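Projects > Student Work > Information Design > Final Reports

Overview | Reports | Methods | Archive | Contact

Detach: Reducing Distraction in Shared Study Space at the Lanthorpe Library

Final report submitted in partial fulfillment of the requirements for the Applied Project course
30 May 2020

Summary

This report presents the results of a student project on noise and interruption in the shared study areas of the Lanthorpe Library. The project, titled Detach, examined how students choose seats, how often they are interrupted, and whether simple changes to signs and furniture would help them work for longer periods. Data were collected through a questionnaire and through direct observation. The report recommends a revised seating plan and a single set of signs for both floors.

1. Background

The library was built to hold books and later adapted to hold people. The upper floor was cleared of shelving in stages, and long tables were placed wherever shelving had been. No plan was made for how the tables would be used. As a result, groups preparing presentations often sit beside students who are reading alone, and both complain.

Earlier coursework had considered the problem only as a matter of loudness. The present project took a wider view. Foot traffic, doors, printers and phone alerts were all treated as interruptions, whether or not they made much sound.

2. Method

A questionnaire of 16 items was prepared and tested on a small group of classmates before release. Two items were reworded after the test, as readers had understood "quiet" to mean "silent." The final version was sent to 800 students through the course mailing lists during April. Answers were anonymous.

Observation was carried out by video from earlier in the academic year, using recordings that the library had approved for teaching use. Faces were blurred before the recordings were released to the project. A total of 32 one-hour periods were reviewed. For each period, the reviewer noted which seats were taken, when a seated person looked up or left the seat, and what appeared to have caused it. Where the cause was unclear, the entry was marked "unknown" and left out of the comparison by cause.

Seat positions were drawn up in Collado, the floor plan program licensed by the department. Questionnaire answers were sorted in Jistik. Both programs performed as expected, although Jistik does not export blank answers and these had to be restored by hand.

3. Results

3.1 Seating choice

Students working alone preferred seats facing a wall. Seats facing the stairs were filled last in nearly every period reviewed. Groups chose tables near power outlets and moved chairs from other tables when needed - a practice that left gaps elsewhere for the rest of the day.

3.2 Sources of interruption

Of the students who answered, 49 percent named people walking past as their main source of distraction. Conversation was named second. Printer noise was mentioned often in the written comments but rarely caused anyone to look up in the recordings. The two methods therefore disagree on this point, and further study is advised.

3.3 Signs

The present signs differ in size, color and wording. One sign on the upper floor asks for silence, while another on the same wall invites group work. Several students wrote that they had stopped reading the signs at all.

4. Recommendations

The tables nearest the stairs should be assigned to group work and marked as such. Individual desks should be turned toward the outer wall. All existing signs should be removed before new ones are put up, so that the old and new wording are never on display together. The printer may remain in its present position until better evidence is available.

5. Limits of the Study

The recordings covered the upper floor only. Students who avoid the library altogether were probably less likely to answer the questionnaire, and their reasons for staying away are not known.

6. Figures

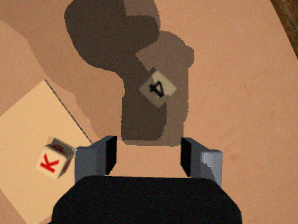
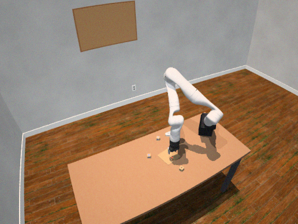
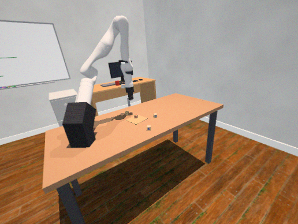

Figures 1 to 3. Computer-rendered views.

7. Materials on File

The questionnaire, the coding sheet and the Collado floor plans are held by the department office and may be consulted on request. The recordings have been returned to the library and are not available through the department.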